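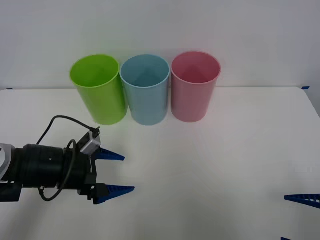

The meeting of the Loren Street Tenants Association opened at 7 p.m. with a quorum present. Minutes of the January meeting were approved with one correction: the balance should read $1,092. Votes this time were by token, dropped in plastic cups like the ones on the white table — green for yes, blue for no, pink for abstain. Members asked to keep this method.

1. Laundry room
The quote from Eltivum for two new washers came in at $543 for delivery and hookup. The building owner, Kulkarni Properties, will pay for the machines but not the hookup. Motion to pay the $543 from the general fund. Carried.

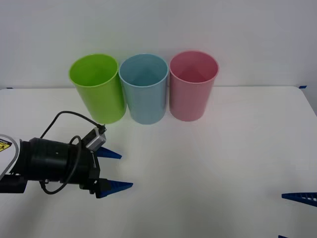
Voting cups, left to right: yes, no, abstain.

2. Bike storage
Several members said the rack by the rear door blocks the ramp. Moving it to the side wall would leave space for 8 bikes. The Tivville fire office has to approve the new spot first. Tabled until the reply comes in.

3. Summer block party
Permit form is due in April. Motion to set a spending limit of $400 — food and chair rental only, no music hire. Carried after some discussion. One member asked that the grill be kept away from the first floor windows. Agreed.

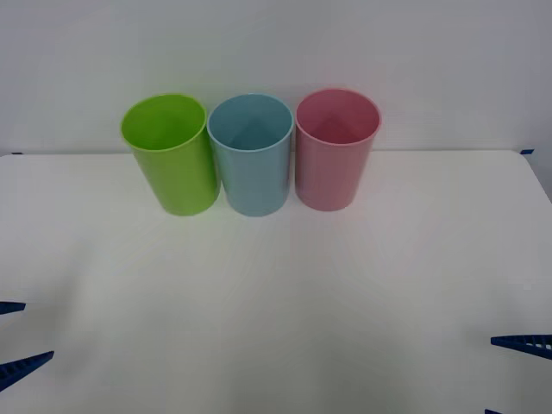
Green, blue and pink cups, item 3.

4. Other business
Hall light on the third floor is out again. The secretary will write to Kulkarni.

Adjourned 8:25 p.m. Next meeting in March, same room.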